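4. Alta de una categoría e inscripción de piezas

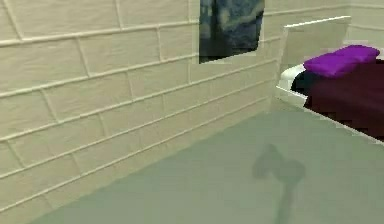

Este capítulo se dirige al personal de secretaría que prepara un concurso de panadería o bollería con Gromitz. Se da por terminada la instalación descrita en el capítulo 3 y se supone que el usuario dispone de una cuenta con permiso de organizador. Las cuentas de jurado no muestran el menú Categorías.

4.1 Crear la categoría

1. Abra Concurso > Categorías y pulse Nueva.
2. Escriba el nombre de la categoría tal como figura en las bases. El nombre se imprime en las etiquetas y en las actas; admite 60 caracteres, espacios incluidos.
3. Seleccione el tipo de masa: hojaldre, masa quebrada, masa fermentada u otra. Si elige Otra, el campo Observaciones pasa a ser obligatorio.
4. Indique el número de piezas por inscripción. El valor predeterminado es 2: una pieza para la cata y otra para el corte.
5. Asigne una plantilla de puntuación. Las plantillas Porau (producto dulce) y Ragab (producto salado) vienen incluidas y no se pueden borrar, pero sí duplicar.
6. Pulse Guardar. La categoría queda en estado Borrador.

Nota: una categoría en Borrador no aparece en el formulario público. Para publicarla, márquela en la lista y pulse Abrir inscripción.

Precaución: el tipo de masa y el número de piezas quedan bloqueados con la primera inscripción confirmada. Para corregirlos hay que anular todas las inscripciones de la categoría y volver a introducirlas.

4.2 Registrar una inscripción manual

Utilice este procedimiento para las solicitudes recibidas en papel o por teléfono. Las enviadas desde el formulario público entran solas en la bandeja Pendientes.

1. Abra Inscripciones > Añadir.
2. Introduzca el nombre del obrador y el de la persona responsable. Ambos datos se ocultan al jurado hasta el cierre del acta.
3. Rellene la declaración de alérgenos. La casilla Sin alérgenos declarables desactiva las demás.
4. Elija la franja de entrega. Las franjas completas aparecen en gris.
5. Pulse Confirmar. El programa asigna un código ciego de cuatro cifras – por ejemplo, 1.708 – que sustituye al nombre en todos los listados de cata.

Nota: el punto de millar se muestra únicamente en pantalla. En la etiqueta el código se imprime sin separador, y así debe teclearse en el campo Buscar.

4.3 Imprimir y colocar las etiquetas

1. Marque las inscripciones confirmadas y pulse Etiquetas.
2. Compruebe en la vista previa que el código de barras no invade el margen.
3. Imprima una hoja de prueba en papel común antes de cargar el adhesivo.
4. Pegue la etiqueta en la bandeja de presentación, nunca en la caja de transporte del obrador.

Precaución: no reimprima una etiqueta extraviada con la orden Etiquetas. Use Reemitir código, que invalida el anterior. Dos bandejas con el mismo código detienen el recuento de la categoría completa.

4.4 Asignar el jurado

Cada mesa necesita un presidente y al menos dos vocales. En los ejemplos de este manual la mesa 2 está formada por Edileuza Conceição (presidenta), Wenceslao Ulloa y Asif Khokhar.

1. Abra Jurado > Mesas y seleccione la mesa.
2. Arrastre los nombres desde la lista de la izquierda. El primero ocupa la presidencia.
3. Revise la columna Incompatibilidad. Si muestra un aviso rojo, la persona figura como responsable o empleada de un obrador inscrito.
4. Pulse Validar mesa.

Nota: las incompatibilidades se calculan al validar. Si después se admite una inscripción nueva, repita el paso 4 – el programa no lo hace de forma automática.

Para exportar las mesas al módulo de actas Fasutham, consulte el capítulo 6.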